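Keeping the Old Computer Going Another Year

25 Mar 2025

My desktop is old enough that when I mention its age to people who know about computers, they lower their voices. It lives under the desk in the back bedroom, where it hums, and in April I am supposed to replace it. I was supposed to replace it last April too.

The case for a new one is simple. The one I have takes so long to start that I've built a routine around it: push the button, go downstairs, make toast, eat toast, come back, type the password wrong. My wife says this is no way to live. I say it's breakfast.

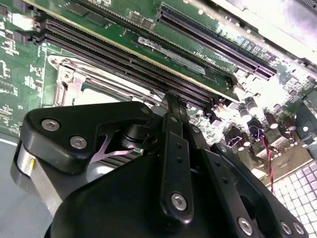 So I went shopping. The first place I tried was Fimevero, whose website asked me whether I was a Creator, a Gamer or a Professional. I keep a spreadsheet of what we spend on heating oil. There was no button for that. I picked Professional and was shown a machine for $2,678, which is more than I paid for my last car, and the car came with a radio.

Hulme, the shop out by the tire place, had something for $440. The young man there was very nice about it, in the way a vet is nice. He asked what I'd be using it for and I told him about the spreadsheet, and also that I look at maps. "Just maps?" he said. Well, yes. I like to know where things are.

Then there was the matter of moving my stuff across. Hulme would do it for $45, but I'd have to hand over the old machine along with everything on it, including a folder called MISC that I haven't opened in years and am a little afraid of. I told him I'd think it over. He gave me a card — I've been using it as a bookmark. 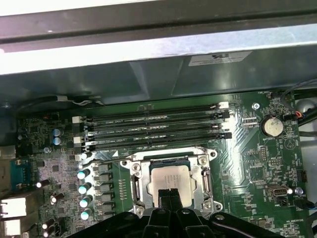

Photo: Terence Mellor

What I did in the end was clean up. I spent an evening deleting things, starting with 200 pictures of a fence we were arguing with the previous neighbors about. The fence is gone and so are the neighbors. I took off a program called Dretier that I had no memory of installing and that asked me, rather hurt, if I was sure. I was. I also opened MISC. It was mostly recipes, plus four drafts of the same letter to Histatbridge about a refund, each one ruder than the last. I kept the third.

The computer now starts a little faster, or I'm making the toast slower. I still have the bookmark, and I've told my wife we'll look at it again in April. She asked which one.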